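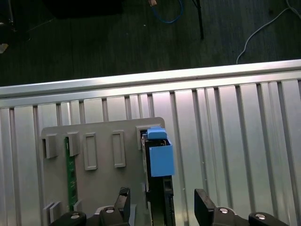
Grey fixture plate with slot holders, slotted aluminium panel

Tandum folio box for drawings and prints
By Stirside

I started making these for myself. I had a pile of old architectural drawings, mostly temple fronts and carved doorways, and they were living in a plan chest that smelled of mice (it did have mice, as I later found out). I wanted a box I could lift down with one hand and open flat on a table, and the ones in the shops were either lovely and far too dear or cheap and bendy. So I bought a stack of board and had a go!

The Tandum is a drop-front box. Lift the lid off and the front wall folds down, so you slide the sheet out on its folder and never have to pick at a corner with your fingernail. If you've ever tried to get a pencil drawing out of a deep box you'll know the little panic I mean.

The board is acid-free all the way through and so is the glue. I cover the outside in dark green bookcloth from Visser, which takes a knock well and wipes down with a dry cloth. Please don't use a damp one, it leaves a bloom that's a devil to shift. There's a brass label holder on the front, and blank cards to go in it.

Depth inside is 42 mm. Mounted sheets fill it quicker than you'd think, so if yours are all in window mounts, order a second box and don't cram them. For loose sheets I'd use the Sivent tissue, which I sell by the pack of 300 and use for my own things.
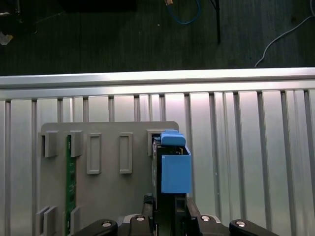 Upright grey plate, top rail and a blue cable on the dark carpet

A word about pastel and charcoal. They shed, and tissue will drag at them, so they want a mount deep enough to keep anything from touching the surface. I can cut those to order, just send me the sheet size and tell me how thick the paper is.

Jahangir Weerasinghe has his grandfather's measured drawings of stupas and moonstones in a set of these, and he asked me for a ribbon under each folder to pull it up by. I liked it so much that it's now on every box at no extra charge. Older boxes can have one added if you post them back.

Sizes: small, medium and large. Odd sizes are fine too, though they take me longer.

Delivery: flat rate, double-boxed. The next lot goes out in June and I've a few mediums left from this one.

Keep it lying flat, out of the sun and off an outside wall. I stack mine no more than four high, heaviest at the bottom.

Questions about a particular drawing? Write to me before you order and put the sheet size in the message.

Stijn Goossens, Stirside
Page last changed May 15, 2025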